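Wire stock notebook, back bench
March, started 8:40

Going through the hookup wire before the Salinas harnesses get cut. Evanthia wants a list of what we have by noon so she can order from Drivilis with the rest of the connectors. Last list was from the move and I don't trust it.

Rules for this round, same as Citlali wrote up last time: a spool with wire on it gets a label with gauge, color and length left. A bare spool goes to the bins. Anything under 5 m gets pulled off, coiled by hand and put in the scrap drawer for jumpers.

Full spools are marked 100 m by the supplier. I checked one of them against the measuring wheel in the fall and it was fine, so I'm taking the label as given on anything unopened.

9:15. Marble-top table is cleared down to the bins and the spool work. The top is glossy and the glare off the front half is a pain when you're trying to read pencil on a label. Use marker. 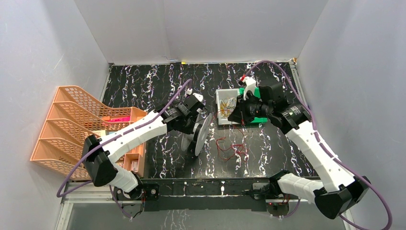 Weighing works better than unwinding. Empty weight of the spool has to be known first, and the gray ones and the white ones are not the same, so there are two tare numbers taped to the scale now. Don't mix them up. I did, on the first 22 gauge, and got a length longer than the spool ever held.

22 AWG black: one opened, plenty left. Labeled.
22 AWG red: see below.
24 AWG yellow: unopened, 100 m. Plus a part spool, no gauge printed on it. Measured the strands with the calipers, looks like 24, wrote "24?" on the label.
26 AWG green: out. Josefien used the last of it on the Vitby panel and says she told somebody. Add to order.
28 AWG, mixed: 200 m unopened, on the high shelf. Leave it there, it belongs to the Kalalcombe job.

10:05. Scale drifts if the door is open. Closed the door, zeroed again, redid the last two. Both came out lower by a little, new values are on the labels and the old ones crossed out.

Red is the messy one. Red wire walks off a spool as soon as the end isn't held down, and once there are slack turns on the hub it catches on whatever is next to it. Putting it back on tight by hand takes longer than the labeling does. What I want is the free end through one of the holes in the flange and bent over, every time, on every spool that has holes. Tape is OK on the solid ones. Masking tape only, the electrical tape leaves glue on the insulation and Harriet has to wipe it off before stripping.
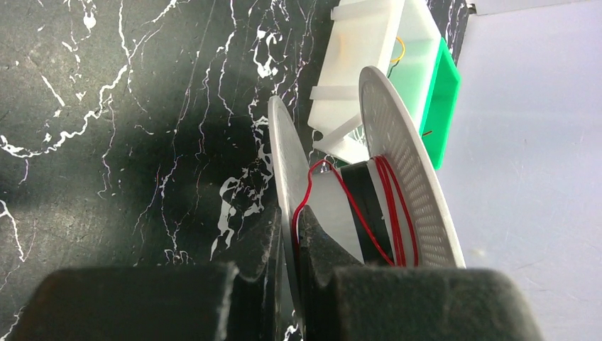
10:50. Asked Consuelo about reordering sizes. She would sooner buy the 500 m reels for red and black and rewind onto small spools here. It's cheaper per meter but it means we keep the empties, so the bins stay and don't get thrown out at the end of the month. Keep the ones with straight flanges. Cracked or bent ones go in the trash.

To order (gave this to Evanthia 11:30):
red 22, one reel, 500 m
black 22, nothing for now
green 26, 100 m x 2
labels, the small white ones

Still to do: find out what the "24?" really is, move the scale away from the door, ask Citlali if the scrap drawer can get a divider.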